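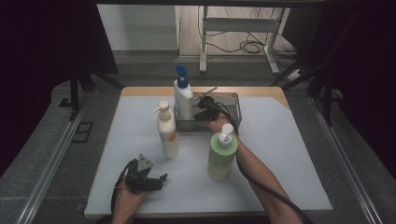
Three pump bottles and the wire mesh basket, tallest bottle at the back.

Ticket 426
Product: Narau mesh basket, rectangular
Status: Reopened
Subject: Tall pump bottle leans when basket is "loaded as directed"

I'm reopening this. The last answer told me to put the tallest bottle in first and let the others hold it up. I've done that. It leans. The product page says the basket "keeps pump bottles upright" and takes bottles up to 60 mm across, and mine are under that. I measured all of them at the base.

Steps tried so far:
Tall bottle in first, then the lotion, then the green one. Tall bottle leans.
Green one first. Same, and the lotion ends up sideways.
Basket turned end for end. No change, and I didn't expect one.
Folded dishcloth in the bottom. Better for 2 minutes, then the first push on a pump shifted everything.

Support also suggested my table was uneven. I put a level on it. The table is fine. 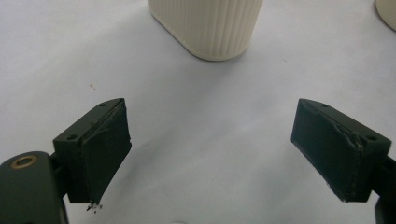
Posted by Benítez household account, June, 8:40 p.m.

Next suggestion was to try it with containers that don't have pumps, to "rule out top weight." I had a cream-colored one with ribbed sides, so I used that. It stays put in the basket. Then again, it stays put on a plain table too, so I'm not sure what the basket is adding.

Undero support wrote back that the result "points to the bottles." I don't buy it. A basket sold for pump bottles should be tested with pump bottles. If Trundano makes the wire part, as the label says, maybe somebody should ask them how deep it was meant to be.

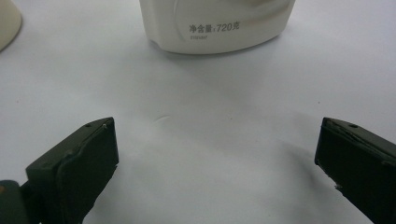 White plastic container on the table, for the second no-pump test.

Same result with the white one – no leaning. That makes 2 containers that work and neither is what I bought the basket for.

Please send the inside depth in writing, or a return label. I won't be trying another loading order.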